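CPU socket

A CPU socket is the part of a motherboard that holds the processor and connects it to everything else in the computer. I've written the Fustunitz hardware pages since September, and this is the entry I get the most mail about - people are scared of sockets, and I was too! 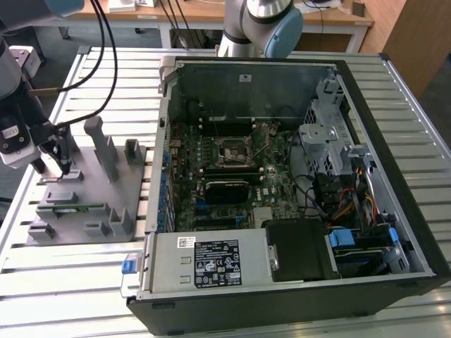

Most desktop sockets work with a lever and a metal retention frame. You lift the lever, swing the frame up, set the processor in straight down with no pushing, then close it all again. The lever feels stiff on the way down (the first time I was sure I'd broken something).

Where the pins live depends on the type. In a land grid array they're in the socket, and in a pin grid array they're on the processor. Bent pins are the classic accident in both. My friend Rakiya Ogundipe once spent 90 minutes straightening a single one with a sewing needle, and I wouldn't have had the patience.

An empty socket should wear its plastic cover if you still have it. I keep mine in a jam jar - 14 of them so far.

See also: Heatsink, Memory slot, Motherboard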